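Kitchen hours, part whatever

I promised a few of you an update on the arm, and then November happened, so let me catch you up in one go.

For anyone new: I spend most of my evenings collecting demonstrations for a small manipulation project called Stumier. The robot side of it is run by Skarphéðinn Baldursdóttir, who wrote the policy code and has opinions about everything from learning rates to how I coil cables. I do the teleoperation. That means I sit with the leader arm in my hands, the follower arm copies me, and every try that I keep goes into the pile as one episode. Right now the pile is at 1,606 episodes, and I can feel every one of them in my right shoulder.

Where we left off, the model had learned to reach for a thing and close on it, provided the thing was more or less where it had been in my demos. Move it a hand's width and the arm would sail off with total confidence to grab the air where the thing used to be. Classic. I had been lazy and put everything back in the same spot after each try (the muscle memory is real!) and the model picked up my laziness along with everything else.

So this round is all about the cutting board. The big walnut-colored one with the pale stripe, which I love, and which turns out to be a pretty good work surface for this because the arm can't mistake it for the counter. The counter is white with gray veins and the wrist camera squishes the video so hard that the board's edges go blocky. Dark object on brown wood, fine. We started with the black bowl.

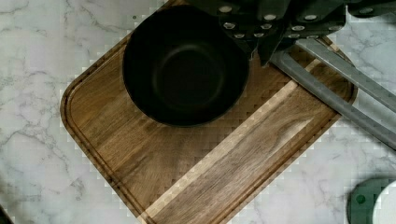 What I do before each episode

I've gotten a lot more disciplined about this, mostly because Skarphéðinn went through one of my batches and sent back a message that was just a list of episode numbers and the word "why." My routine now:

Move the object first, then the board, then go back and nudge the object again. If I only move one of them the model latches onto the relationship between the two. Last spring we had a policy that would only pick things up from the left half of a tray, and it took us two weeks to figure out that was my fault.

Park the arm somewhere new. I used to start every try from the same tucked pose. Now I drive it someplace a bit awkward before I hit record, so the model sees what it looks like to come in from the side, or too high, or with the fingers turned the wrong way.

Leave the clutter alone. This was hard for me, I'm a tidier. But the soap and the canisters and the cereal stay out on the counter, and I shuffle them around between batches. Lorne Marchand, who did this kind of work at Ashworth before he joined us, told me his group once trained on a beautifully bare table and then the thing fell to pieces the first time somebody set down a mug.

Record in blocks of 20 and then stop. Get up, drink some water, look out a window. By the end of a block my grasps get sloppy and quick, and sloppy and quick is exactly what the model will copy.

The pan is harder

Once the bowl felt boring we moved on to the little frying pan. I figured a handle would make life easier, since it's literally the part made for holding. Nope! A handle gives you one good place to grab and a hundred bad ones. Too close to the end and the pan tips its nose down. Too close to the pan and a finger bumps the side and the whole thing spins away from you. And if you come in with the gripper twisted even a little off the line of the handle, it closes on a corner and slides.

I toss fewer of these tries than I used to. Skarphéðinn wants the recoveries – the ones where I bump the handle, back off, line up again and get it on the second go. Those get a separate tag in Prendunen, which is the labeling tool we use, and they count for more when the training batches get drawn. I was skeptical. I thought we'd be teaching it to fumble. But a policy that has only seen perfect grasps has no idea what to do after a bad one, and it will have a bad one.
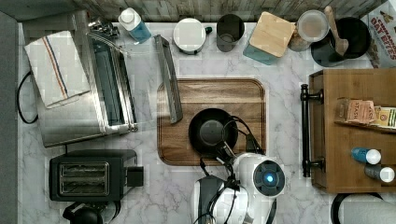 Gripper on the pan handle, spatula along for the ride.

The spatula is there on purpose, by the way. Long, skinny and metal, lying across the same board, so the model has to learn which of the two it was asked for. We give each episode a short text instruction ("pick up the pan," "lift the pan by the handle") and I try to vary how I say it. My natural vocabulary for pans is limited. If you have good synonyms, please send them.

Things I'm still fighting with

Cables. They loop up over the board when the arm comes in low, and I've caught myself steering around them in ways that only make sense to me. I'm sure that's in the data now. I have a plan involving velcro and I'll report back.

Lag. We moved the recording software over to Fisix last month and the delay between my hand and the arm got noticeably better, but every so often it hiccups and I overshoot. Those go straight in the trash, no tag, no second chances.

Camera agreement. There's the overhead view and there's the wrist view, and when their clocks drift apart the episode is junk even if the grasp was gorgeous. Lorne wrote a script that checks this overnight. It ate 40 of my pan episodes the first time he ran it and I had to go for a walk.

Next up is getting the pan off the board and set down somewhere else, which means thinking about the end of the motion as much as the start. I have a bad habit of letting go a hair too high. Also on the list: doing some batches in the early morning, when the light in here is totally different, assuming I can drag myself out of bed for it.

A couple of you asked in the comments what leader arm I'm using and whether the grip can be swapped for a smaller hand. It can, and I did. I'll put up the measurements when I find the notebook.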